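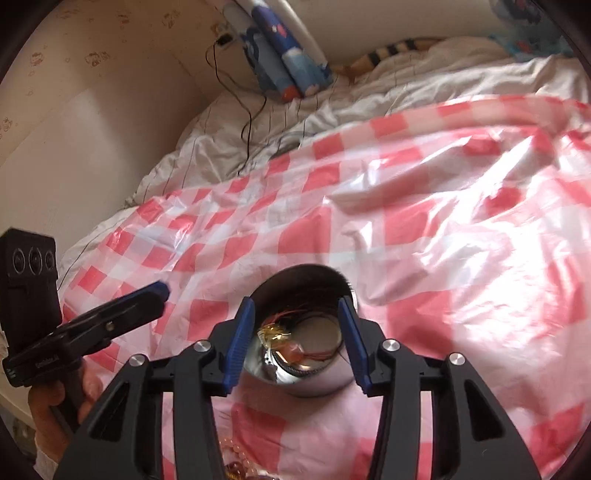

Hiwot Wubshet wrote back on the draft: you keep saying more data, and I keep asking more of WHAT. Fair. Start the talk with that. Read it out, pause, next.

Speaker notes, Mar 17, 2022. Slot is short, so talk fast but not that fast.

OPENING
Thank the Brirwood people for the room. Skip the bio.
Say up front: talk is on collecting examples by hand, in homes. Model stuff is a different talk, somebody else gives it.
Main claim -- the place you collect in matters more than how tidy your takes are. Will defend. Expect grumbling from the back.

WHAT WE COLLECT
Hand-held gripper, two jaws, blue pads. Person does the job, camera rides along. Everyone in this room knows this, do not explain for five minutes like in Gutham.
2,000 takes in the set so far. Every one has a place, an object, and one sentence of what the person was trying to do.
The sentence is the part people skip. Say why it hurts: without it you can't tell a put-down from a drop.
Read out a good one. "Move the metal container without tipping it." Then a bad one. "Container." Wait for laugh, move on if none.

SHINY THINGS
Stay on the opening picture here. Steel container in the jaws, open top, wires inside and a round metal disc. Checked plastic under it, all creased, big white glare on the right.
Point at the glare. Point at the light reflecting inside the container, and the check pattern reflected around its base.
Question for room: what is the edge of the object, if the object is showing you the tablecloth? (it's a plastic sheet on a bed, say sheet.)
Our first labels were bad on exactly this. Labelers drew around reflections. Went back in February and redid the steel ones. Boring week. Worth it.
Lesson, say it plainly: write the rule for reflections BEFORE you label. Ours is one line long now. Outline the outer rim, ignore what shows in the metal.

THINGS INSIDE THINGS
Container with wires in it is one object or many? Had a real fight over this.
Tarnico labels it as one if it moves as one. We did the same for a while.
Then somebody wants to pick out a single wire and all your labels are usless.
What we do now: outer thing gets a name, contents get a second field, free text. Not pretty. Works ok.
Don't get dragged into the naming debate, there is always one person. Take it at the break.

SOFT BACKGROUNDS
Beds, blankets, bunched plastic. A table gives you a flat plane, bed gives you nothing. Everything sits at an angle and the angle changes when you lean on it.
Takes on beds got thrown out early on as "messy." My fault, I wrote that filter. Own it.
When we put them back the model did better at putting things down on uneven stuff. I don't have a clean number and will not make one up on stage. If asked: we're running the comparison properly, ask me after.
Also patterns. Gingham, stripes, little printed wallpaper. Leave them in. People live with patterns.

HOW A TAKE GOES
- Look over the area first, slow sweep, before touching anything
- Say the goal out loud, type it later, same words
- Grip. Hold still a beat
- Do the move at normal speed. Not slow motion!! Slow takes teach slow
- Let go all the way, back off, stop
If you fumble, keep going. Finish the recovery. Mark it "recovered" and keep it. A set with no fumbles in it is a set where the robot has never seen a fumble, and then it has one in your kitchen.
5 takes on an object, then change something. Turn it, move it, swap what's under it. After 5 people go on autopilot and the takes all look alike.

MISTAKES SLIDE (be quick)
Jaws blocking the object. Happens most with anything low and wide. Come in from higher.
Goal sentence written next morning. Nobody remembers right. Same day or bin it.
Same person does every take in a place. You end up with their wrist, their habits. We want at least 2 people per place, 3 is better.
Batch names. We had a folder called "new" and one called "new new". No comment needed, just show the slide.

THE MA TEST
Named after Ma, the place, where we tried it first. Say so or people think it's an acronym.
Idea: keep one whole home out. Not random takes -- the whole home, every object, every surface. Train on the rest. See what falls apart.
First go, steel and clear plastic fell apart. Cardboard fine. Cloth in between.
Random splits told us we were doing great. Random splits lie when takes are shot back to back in the same spot. Say this twice if they look sleepy.

BACK TO HIWOT
More of what. My answer as of now: more places, more surfaces, more people, and labels on the stuff that reflects. Fewer repeats. I'd trade a hundred takes of one mug for ten homes with one mug each.
She doesn't fully agree. Thinks repeats matter for grip strength and we're throwing away timing. She may be right on timing. Say so, she's in the second row.

IF THERE'S TIME
Rim question -- grab a container by the rim or the body? Both in the set, tagged differantly. Show of hands.
Label sheet is on the table by the door, one page, take it, mark it up, give it back.

Questions. Repeat each one into the mic.
If someone asks about cost, send them to the Brirwood table.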